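Recycling sorter: where the arm project stands

The sorting arm at the Peltbridge shared workshop now has a table of its own, at the back past the laser cutter, and it will stay there through the spring. Members have been asking what it does and when they can try it. Those who have only walked past will want the background first.

The idea came out of the drinks fridge. The workshop goes through a lot of cans and bottles, and they all used to end up in one bag by the door. A few of us wanted a build that would run longer than a weekend and use more than one corner of the shop, and sorting empties seemed small enough to finish. The project was entered on the board as Titari, which was the name of the folder the first drawings were saved in. It has stuck.

The arm itself was bought secondhand and came with its controller and a short box of cables. Two of the cables were bad. The base plate was cut here from scrap steel and drilled on the big press, and it took two tries because the first set of holes was laid out from the wrong side of the drawing. If you are planning something similar, clamp the plate before you mark it. The table had to be stiffened underneath as well. With the arm at full reach the top moved enough to throw off the pickup point, and cross braces fixed most of that.

The fingers are the part that has changed the most. The first pair was stiff and flat and worked well on boxes, but round things rolled out of them. The present pair is ribbed, with open cells between the ribs, so that each finger bends around whatever it closes on. They are printed in flexible filament, and a pair takes six hours on the newer printer. Please don't cancel the job if you find it running overnight. There is a note on the machine. We have a bag of spare fingers in the Titari drawer, and anyone who wants to look at how the ribs are laid out can take a pair home, as long as the bag is not left empty.

Grip force is set in software on a scale that runs to 200, and we have settled on 69 for cans. Higher than that and a thin can folds before it is off the table. Lower, and it slips when the wrist turns. Dented cans are a separate problem. They don't sit in the fingers the same way twice, and we have started saving crushed ones in a crate under the bench to practice on. Bring yours in, rinsed please. Plastic bottles are also welcome with the caps on.

The software side runs on the old Orkby desktop that used to drive the vinyl cutter. It is slow to start but has been steady once it is up -- leave it on if you find it on. The picking routine is written in plain scripts with comments, and the settings are in one text file at the top of the folder. If you change a number, write the old one next to it. We lost an evening in January to a lift height that had been edited and saved without a note.

A word about safety. The arm is slow, but it does not know you are there. Keep hands off the table while it is moving, tie back sleeves and hair, and make sure you know where the red stop button is before you press start. The button is on the near leg of the table at knee height. Anybody who has done the machine induction can run the arm with a second person present.

Still on the list: a proper guard along the open side, a better way to route the cable at the wrist, and a second camera mount. The Srour grant covers the guard and part of the mount. The rest will come out of the project jar by the kettle. We would also like help from someone who is comfortable with sheet metal, for an hour or two at most.
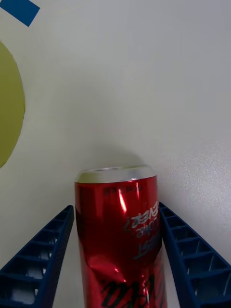
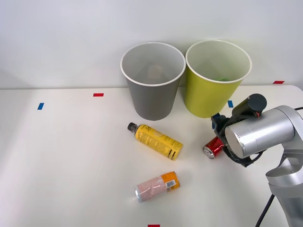

PELTBRIDGE, March -- Open sessions on the arm run from 7 p.m. until the shop closes. Sign up on the sheet beside the table and bring safety glasses if you have your own. New members should do the induction first. Questions about the build can go in the Titari folder or on the board, and someone from the project will answer there.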